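Two handheld grippers with marker cubes, which one tracks better off a head camera?

Posted 2 January 2025 in Grippers and End Effectors
60 views this week

stubbornservo

I have a decision to make and a boss who thinks I already made it in August. We want handheld grippers for recording pick-and-place demos, tracked by a head-mounted camera through the cubes on the sides. The choices are the Jamex, with long curved fingers, and the Useck, with short flat ones and a price tag I had to read twice. The Jamex comes to 400 dollars with cubes. The Useck is 2000.

In my tests the Jamex loses tracking whenever I roll my wrist past a certain point, and then the pose jumps to somewhere near the ceiling. The Useck does it less, but it's heavy and my thumb hates me. Is this a gripper problem or a me problem? Has anyone run both for more than an afternoon?

torque_of_the_town

Useck. You get what you pay for.

halfduplex

The answer before mine is certainly short.

I ran the Jamex for a season and the Useck for as long as the loan lasted. The fingers have very little to do with your ceiling trips. Cube placement does. If you have one cube per side, a wrist roll leaves the camera looking at a single face nearly edge-on, and the solver picks whichever of two poses it likes that day. Put two cubes on each side, staggered, and write down the offsets before you tighten anything. I wrote mine down after. Don't do that.

Other things I'd try before spending the Useck money:

Lock the exposure. Auto exposure plus a shiny floor gives you gray markers, and gray markers give you nothing.

Check for blur. Record a fast reach and step through it. If the squares smear, shorten the exposure and add light.

Sort out the cable. Mine used to swing across the right-hand cubes on every reach, and I blamed the software for a month. Run it back toward your body.

Hold it with two hands while you check the cubes. You want both sides in view at chest height before you start on anything clever.
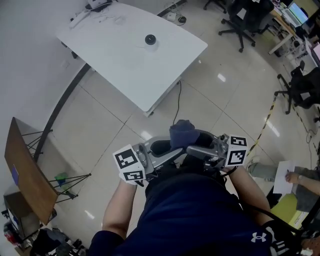
What I'd buy

The Jamex, plus extra cubes, plus a decent afternoon with calipers. The Useck closes more smoothly and the trigger is lovely, but I got the same dropouts on it until I moved the cubes there too. The Oosthuizen mount fits both if you file the slot a little. Weigh the thing once it's loaded, because four cubes and brackets add up and your thumb has already filed a complaint.

jivar_owner_22

Has anyone tried the Jivar? I have one. It's fine. The trigger spring squeaks and I've never tracked it with anything, so I can't help with the cubes, but it was cheap and the pads peel off easily if you want to swap them.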